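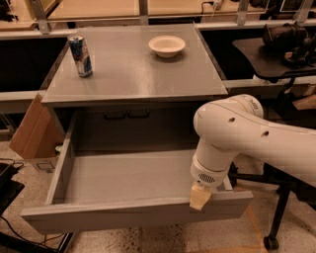
Eighty Chairs and a Soup Pot: Pacita Dumlao on Running a Neighborhood Supper

I got to Lagman at six in the evening, which was a mistake, because that's when Pacita Dumlao is busiest and least interested in talking to me. She handed me a stack of napkins and told me to fold. So the first half of this interview happened over napkins!

Pacita started the Lagman supper in April with her neighbor Iason Kokkinos and a borrowed pot. "I made enough lentil soup for 80 people and 39 came," she told me, laughing. "We ate lentils until I couldn't look at Iason anymore."

Had she cooked for a crowd before? Not really. She'd spent years doing payroll, and she says that helped more than any cooking class would have (she writes everything down, down to the last onion). The food is simple: soup, bread, a salad if somebody brings greens. You pay what you like, and people sit wherever there's a chair.

"The seating was a fight," she said. "Iason wanted name cards. I said, this isn't a wedding."
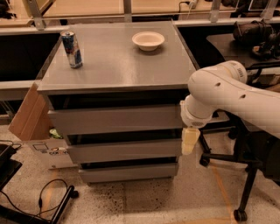 Portions are what she really wanted to talk about, once the napkins were done and we'd both sat down. Her rule is to serve small and let people come back, and she'll defend it against anybody. A shallow little white bowl with a wide rim, like the one sitting on top of the gray drawers, is her idea of a proper first helping. "You fill a big bowl, and a kid eats three spoons and the rest goes in the trash," she said. "You fill a small one and they come back and tell you it's good. I like being told it's good."

I asked what she'd do with an extra $1000, and she didn't even stop to think. A second burner, then decent ladles, then a proper coat rack, "so I can stop finding scarves in the bread."

She's been asked to start another supper across town in Indgate, and she keeps putting off her answer. Iason is all for it. Pacita wants to get through the winter menu first, and she's still arguing with him over whether barley counts as a main course. I had two bowls of the barley, and I'm on her side.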